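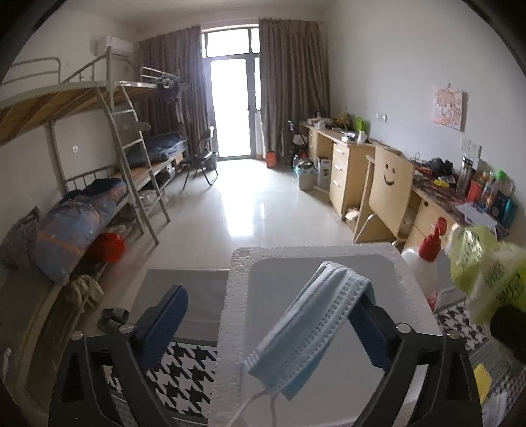

Face mask over the right finger, foam box waiting behind it.

Brellex Build: Frequently Asked Questions

What is Brellex?
Brellex is a small tabletop arm that picks up light, soft things and puts them in a box. We are building it at home and in the shared workshop at Grurnudik. The arm itself lives at the workshop. The demonstrations it learns from are done by hand, wherever we have a table.

Who is working on it?
Arlindo Figueiredo does the mechanical parts and the wiring. Ea Norðdahl does the recording and the training code. Questions sent to the project address go to both of us, and whoever knows the answer writes back.

Why soft items?
We started with wooden blocks and had them working by April. Blocks keep their shape, so the arm could get by with the same grasp every time. A mask or a tissue changes shape each time you touch it, and we wanted a problem that would force us to fix the wrist and the finger pads.

What do you use for a target box?
A white foam box with thick walls. It weighs almost nothing, so if the gripper bumps it, it slides. That annoyed us at first. Now we leave it unfastened during demonstrations and tape it down only when we test the arm.

How many demonstrations do you have?
Our log has 334. Of those, 263 are good enough to train on. The others have a dropped item, a hand in the wrong place, or a recording that stopped early. Delete nothing until you have looked at it twice. We threw out a batch in the first month that we later wished we had.

How do I make a good demonstration?
Move at the speed you want the arm to move. Close the jaws fully before you lift. Hold still for a moment over the box, then open. If you miss the grasp, back away and try again in the same recording.

Can two grippers be used at once?
Yes, and we do this for anything that has to be handed over or held open. Agree on who moves first.

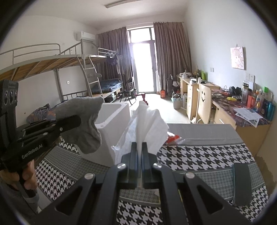
For two-handed work we keep both grippers on the same side of the box to begin with. Crossing over works, but the linkages can catch on each other, and the person holding them usually flinches. Save crossing for later sessions.

Does the table need to be plain?
No. We use a patterned cloth a lot of the time. The first version of our model was trained on a bare workbench and did badly on anything else. Mixing in busy cloths and different light helped more than any change we made to the code. Keep the cloth flat, though. A loose fold gets pinched along with the item.

Do I need to tidy the room first?
Clear the space your elbows need. The rest of the room can stay as it is.

What about daylight from a window?
We record with it. Avoid pointing straight at the glass for the whole take, or the item in the jaws may come out too dark to be useful.

How large is the arm?
The reach is set by what fits on our workbench. The widest jaw opening on our version is 103 mm. If you change this, change the matching value in the settings file too, or the arm will think it is closed when it isn't.

How hard should the fingers grip?
Start low and work up. Tissue tears before you expect it to. On our motor driver we use 30 percent of the current limit for paper and fabric. Your motor will be different, so treat that as a place to start.

Where do the parts come from?
Screws and bearings come from Restero. The brackets are cut at the workshop from a drawing Arlindo keeps in the files folder under Bezerra, the name of the first arm. We never renamed it. The hand-held grippers are not our design and we do not have drawings for them.

The joints feel loose after a few hours. Is that normal?
On our arm, yes. Check the pivot screws before each session and use a small amount of medium thread locker. Do not tighten them until the joint drags. If it still wobbles, the washer is probably missing.

Does it work on socks?
Sometimes. Laid out flat, the arm gets them most of the time. Rolled into a ball, it tends to push them across the table.

Can I have the files?
The bracket drawings and the wiring plan are free to copy. The recordings are not ready to share yet. Ea is still sorting the folder names.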